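Reusing gift boxes for desk storage

I stopped buying drawer organizers in October. The last set, a Jitberg in clear plastic, measured 36 cm across and my drawer measures less than that. It went back to the store. Since then I have used boxes that food and tea arrive in.

Rigid cardboard works best. A box with doubled walls holds its shape when it is pulled out by one side, and thin cereal board does not. I remove the lid and store it flat under the box, in case the box has to travel later. Shallow boxes take cables and adapters. Deeper ones take notebooks, stood on edge.

Weight is the limit. I loaded one box to 598 g of batteries and the base started to bow — a second layer of card, cut 2 mm short on each side, fixed it. Glue is optional. Mine is held by friction.

I also keep a mat on the table when sorting. Small screws stay where they are put, and the boxes don't slide. A Priken desk mat is fine for this. The Zirau one curled at the corners after some 11 weeks.

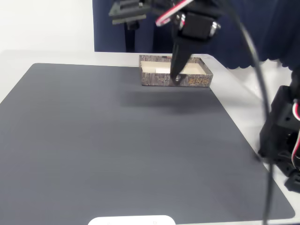 Does a cardboard box need a liner? Only for items that shed or leak, such as pencils and glue sticks; a sheet of baking paper folded up the sides is enough.

Next on the list is the shelf above the printer, where the Kushnir label rolls are still in their shipping bag.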